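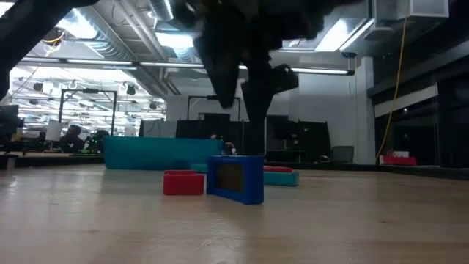

Diapositiva 1. Un bloque azul y bloques rojos y verde azulado sobre una mesa de madera clara.

Notas del ponente - coordinación modular en vivienda de baja altura
2022-12-16

Entrar directamente con la definición. Coordinación modular: todas las cotas de proyecto son múltiplos de un módulo base, M = 100 mm. Recordar que la cota modular incluye la junta; la cota de fabricación no. Casi todas las dudas del turno de preguntas vienen de ahí.

Diapositiva 2. Retícula de ejes frente a retícula de caras. En Kullora se trabajó con ejes en planta y caras en sección. Decir que es una solución mixta y que obliga a acotar dos veces los encuentros de esquina. No entrar en el detalle del forjado.

Diapositiva 3. Pieza tipo Orov. Longitud modular 400 mm, junta de 10 mm, longitud de fabricación 390 mm. Escribir la resta en la pizarra. La media pieza sale a 190 mm, no a 195 - esperar a que alguien lo pregunte.

Diapositiva 4. Tolerancias. Tres fuentes: fabricación, replanteo y colocación. Si son independientes se combinan por raíz de la suma de cuadrados; la suma aritmética queda para el caso pésimo. Citar la tabla de Toshiko Oshima (medición de julio, 1120 piezas del lote Emov). Desviación típica en longitud muy por debajo de la prevista, pero con sesgo positivo. El sesgo se acumula linealmente y la dispersión no. Repetir esta frase despacio.

Diapositiva 5. Huecos. Ancho de hueco = cota modular + una junta. Error frecuente en los planos de Matsuda: cota modular a secas, y la carpintería no entra. Enseñar el plano corregido y pasar.

Diapositiva 6. Trabas. Solape mínimo de un cuarto de pieza. En los muros de 4 módulos de longitud basta una pieza entera por hilada y la traba solo se resuelve alternando con medias. Mencionar la armadura de tendel si hay tiempo.

Diapositiva 7. Pendiente: la retícula en cubiertas inclinadas. Falta medir faldones. Oshima tiene los datos de la segunda fase.

Si voy mal de tiempo, saltar la 6. Agua antes de la 4.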